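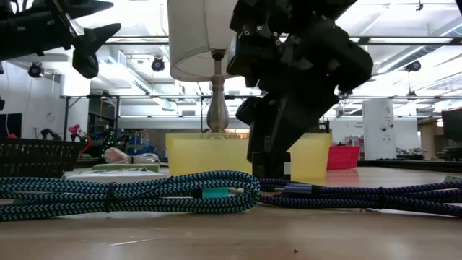
Braided charging cables on one of our tables, with the yellow bin and the lamp behind them.

About Us

Welcome to Horndale Home Sorting! We're a small company that helps people get their houses back in order, one drawer, shelf and tangle at a time, and we're so glad you stopped by to find out who we are.

The whole thing started with a drawer. Keegan Whitelaw was helping his aunt move out of the house she had lived in for 30 years, and on the last afternoon the two of them opened the kitchen drawer where all the cords had gone to live. There were phone chargers in there for phones that had been gone a decade, a camera cable, something that might have belonged to an electric razor, and a great many knots. They sat on the floor with a pot of tea and sorted every last one of them, and Keegan says it was the nicest part of the entire move. (His aunt remembers it differently, but she still has the labels he wrote her.)

He told that story to Jahangir Sikder, who was working at the Avside hardware store back then and had strong opinions about shelf brackets, and by the following March the two of them were taking Saturday-style jobs for friends and neighbors whenever they could both get free. Garages came first, then linen closets, then a very memorable pantry. Word got around the way it does in a town this size, and after a while it made sense to rent a proper room, put in some good tables and call it a business.

How we work

We come to your home, or you bring your boxes to us, whichever suits you better. Plenty of people like to bring the small stuff over, the cables and the craft supplies and the bags of odds and ends from the hall closet, and work through it at a table with one of us alongside. It's easier to make up your mind about a thing when it's lying out flat and you aren't standing in the spot where it usually lives.

We're fond of baskets and bins, as anyone who has worked with us will tell you! We like a dark brown woven-look basket for a living room, where it can sit next to a lamp and look as if it belongs there. We like a red one with slotted sides for anything that needs to be spotted from across the room, and we are very partial to a see-through yellow bin, so you can tell whether it's full without digging. You don't have to buy any of them from us. We'll happily use the shoe boxes you already have, and we've done some of our best work with shoe boxes.

Cords are still what we get asked about most. Our way is simple enough: coil each one loosely, never tight around your hand, keep the plug on the outside where you can read what it is, and give every cable a color or a tag. Braided ones in two colors are a real help here, and a teal one and a navy one will save a family a lot of arguing over whose charger is whose.

At last count we had finished 1,214 jobs, and that figure includes everything from a single bathroom cabinet to the house on Kumarasinghe Lane that kept us busy for most of a winter. We still get a card from them.

Who we are

Keegan looks after first visits and will probably be the one who picks up when you call. Jahangir plans shelving and closets. Phong Ông joined us from a moving company and can pack a china cabinet faster than the rest of us can find the tape. Kamrul Howlader takes care of papers, photographs and anything sentimental, and he's wonderfully patient with a box of old letters. Jordan Sugden runs our evening classes and keeps the Bodura, our lending shelf of bins, baskets and label makers, stocked and tidy. The name came from a joke in our first year and we've all stopped noticing that it's a little odd.

Come and see us

Our door is open until 5 p.m., and later on class nights. Parking is behind the building, and if you have heavy boxes, give us a call from the lot and someone will come out with the cart. First visits are free and last as long as they need to. Bring the worst drawer in the house if you like. We'll put the kettle on and clear you a table.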